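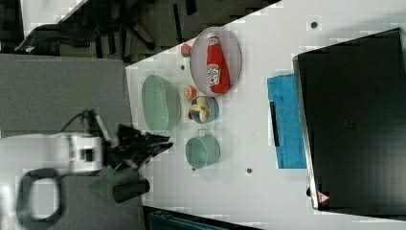 White table as of this afternoon. Ketchup on the oval plate, colander to the left, blue cloth over by the screen.

Hi all,

Quick one before I have to run, replying to Ruth's message (quoted at the bottom) point by point as best I can.

1. The plate. Yes, the pale pink oval one with the darker rim is the one I meant, and yes, I'd like to keep it for the play kitchen corner. It's a good size for small hands and long enough to lay a bottle across. If someone wants it back for the Grajales room, say so by the end of April, otherwise it goes in our box.

2. Colander. Mint green, oval, lots of tiny holes. Ruth asked if this was the one from the Flosto set. Don't think so, the Flosto one was round and had feet. Can whoever bought the set check the list? I only have the first page of it and page 2 is where the kitchen stuff starts.

3. Food. Orange half, little round red thing (tomato? apple? the kids call it both), banana in the blue bowl. Please keep the food together in ONE bag. Last time the orange ended up in with the blocks and I went through three crates before story time. The other half of it is still missing by the way. If you have a lone half orange at home in a coat pocket, no questions asked.

4. Cloth. The bright blue one stays with the table things. Folded, not stuffed. We use it as a picnic blanket, tablecloth, cape, you name it. I'll wash it at my place, I have a Dranura bag for the delicate cycle and the cloth came out fine in it before.

5. Cup. Teal one with the little handle goes with the bowl. We did have two saucers that fit it and I'd love to know where they went.

6. Ketchup. Red, white cap, you know the one. Please lay it flat in the box, it tips over standing up and takes everythign else down with it.

About the table itself: Ruth is right that there are small holes in the top. I don't mind them, but beads and lentils will go straight through, so no pouring games there. Use the low bench for pouring. If we want to cover the holes I can bring stick-on felt dots from home, have a whole sheet left over from the chairs.

Budget, since two people wrote to me off list: we had 2,000 for the year, 1,767 is spent or promised, and the Rernar shelf delivery is already in that. So there is a little left but please ask before buying more play food. I would put it toward a second colander and some spoons, the spoon fights are getting old.

Boxes: there are 13 of the clear lids and they fit the medium boxes only. Do not force them on the large ones, the corners crack. Labels on the short side pls so we can read them on the shelf.

Still need somebody for setup next month. It's half an hour, an hour if you do the floor cushions too. Reply to me or to the list, either is fine.

Have to go, back on mail tonight after nine.

Thanks
M.

Ruth Yupanqui wrote:
> Hello everyone,
>
> I started the kitchen part of the inventory and got stuck,
> so some questions. Which plate are we keeping, the oval or
> the square one? Is the green colander ours or from the
> Flosto set? And does the blue cloth count as kitchen or
> dress-up? I have it down under both right now.
>
> Also the white table has small holes in the top. Are we
> ok with that for the little ones or should we cover them?
>
> I can print the box labels if somebody sends me the final
> list. Would like to have it all packed before the shelf
> comes.
>
> Ruth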